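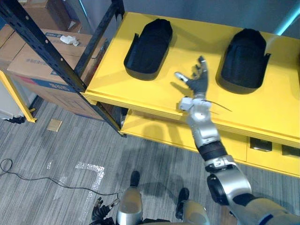

Shoe seller Prorkano says its new display furniture will cut the time customers spend hunting for the right pair. The first units went into the Surkley store on Saturday, and the company plans to have them in 14 stores by June. They are hard to miss. The shelving is bright yellow, with a broad flat top, a thick front edge and a lower shelf set back a little underneath. On top sit black foam trays with a rounded, shoe-like outline and a raised rim, each with a small flap at the side. Prorkano says the trays keep pairs straight and stop them sliding around. It has not said how much floor space the stores will give up for them.

The units come from Pruvberg, a shop fitter that also supplied the store's last set of racks. Those were supposed to solve the same problem. Prorkano says the new ones were tested with 100 shoppers at its Soltani branch, but it would not share the results or say what the shoppers were asked to do.

Cost is another open question. Pruvberg's price list puts a single yellow unit at $600 before trays, and Surkley alone is due to get 106 trays. A spokesperson said the spending was "in line with a normal refit" and declined to give a total.

Shoppers may like the color – or they may just want somewhere to sit down. The old benches at Surkley were taken out to make room, and Prorkano has given no date for putting them back.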